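Drawing Lessons at Hendport

6 min read
14 shares | 39 comments

The Niria program at Hendport began in October with a modest aim: to gather enough good examples of drawing and board work for a learning system to attempt both without step-by-step instructions. By 1 Mar 2025 its library held 326 accepted episodes, drawn from over 200 hours of recorded effort.

Each episode is a single short task, guided by a trained operator from start to finish. Joint positions, gripper openings and camera views are stored together, so that the system may learn which movement belongs with which sight. Operators are asked to work at an even pace and to favour plain, repeatable motions.

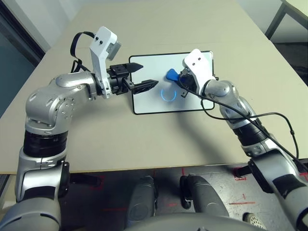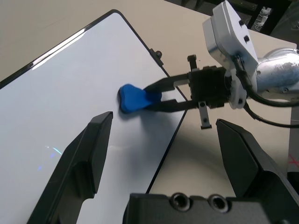

Drawing tasks call for two arms and a light touch, with a blue tool held in one gripper. Pressure is the main difficulty. A stroke made too firmly may shift the surface, while one made too lightly leaves gaps. Episodes with small errors are kept when the operator recovers well, and are labelled accordingly.

Segundo Llanos would prefer that more of the failures be kept as well, and has argued that a system shown only tidy work will have no answer when a grip slips. The program's present rules set such episodes aside in a separate store, which may be opened to outside researchers once the labelling has been checked.

A second group of operators will begin training at the Alexiou building, using the same task sheets and the same review process. Their first recordings will cover curved strokes.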